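Chapter 6
Setting Up and Looking After a Single-Arm Cell

Itziar Collado and Keith Sheehan

What you need before starting: chapters 4 and 5, the cell log, a flat-blade and a hex set. Simulator open if you have no arm to hand. Most of this chapter can be done either way and the exercises are marked S (simulator) or H (hardware).

One arm, one pedestal, one gripper. That is the whole cell for now. Conveyors come in chapter 9. The Costigan cell, which some of you used last term, has two arms and its own handout, so leave it alone until then.

6.1 Where the trouble starts

Bad base, bad everything. An arm that sits a hair off level will still move nicely and still miss. Students go looking in the code. Check the mount first. Plate flat on the pedestal, screws in, base square to the plate, then the base frame in software. In that order.

Same in simulation. No screws to work loose, but the base frame is a number somebody typed, and people type it wrong. In the Telar kitchen world the default pose file is right as shipped. Copy it before you touch it.

Then the gripper. Open it, look at it, from the front and from one side. You want to know the open pose by eye because you'll be comparing against it all chapter.

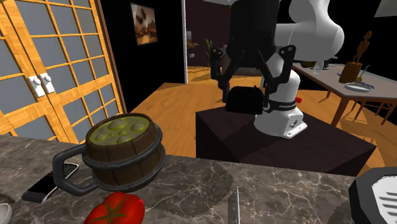 Fig. 6.1 Franka arm on its pedestal in the simulated kitchen, gripper open and pointing down. Note the mounting plate under the base.

Look at the figure again when you get to the mount check in 6.3. The counter in front is set dressing for the task in chapter 7, but it does count as an obstacle, so the collision model has to include it. Leaving it out is the most common mistake in the lab reports we get back.

6.2 The log

Every cell has one. Paper or file, dont care which. Write down:

Arm name and controller version
Base pose, as entered
Gripper zero, open and closed
Cycle count at start of session
Anything you changed, even if you changed it back

Sample line, from the Grumodano cell in April:

cycles 2601, gripper zero redone, base pose unchanged, IC

Short is fine. Initials matter. At Cleltance we once lost almost a whole afternoon to a gripper offset with no initials next to it. Keith found it in the end, in his own handwriting.

6.3 Routine checks

Start of session: mount, cables, gripper open and close, stop button. On hardware, press the stop and make sure the arm really stops. Clear the area before you do it.

Every 1000 cycles: re-zero the gripper, check the finger screws, compare the home pose to the log. If the home pose has drifted, do not correct it in the task code. Go back to 6.1 and work forward agian.

Exercise 6.1 (S). Load the kitchen world. Change the base height by a small amount, run the home move, write down what you see. Put it back. Log both changes.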